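Moving to a smaller bedroom

We left the house in Whitfield in June and took a flat in Hiltaston, on the 211 bus route. The bedroom is a good deal smaller than the old one and I had to decide what to keep.

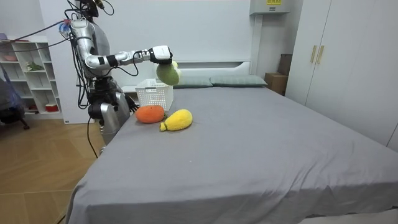

Storage was the first problem. The old wardrobe would not go up the stairs, so it was sold. Most bedding now lives in two flat boxes under the bed. Soft things are harder, as they take up room and never stack. A green plush fruit is no use to anyone in a drawer, and a large bed tends to collect that sort of thing. I kept a few and gave the rest to the charity shop.

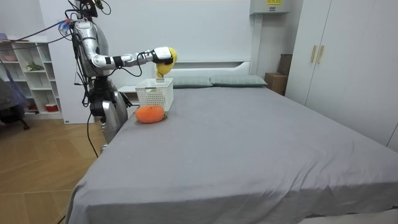

2 min read

Curtains came next. The window is 74 inches wide and the pole I had was 73, so I bought another. I also swapped the ceiling bulb for a warmer one and moved the lamp nearer the socket.

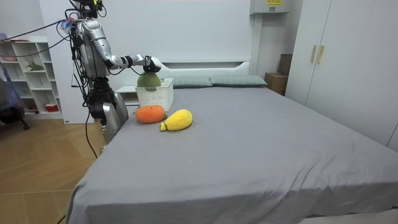 The blind can wait until the damp patch by the window has been looked at. The landlord has been told, and I've left the paint tins in the hall for now.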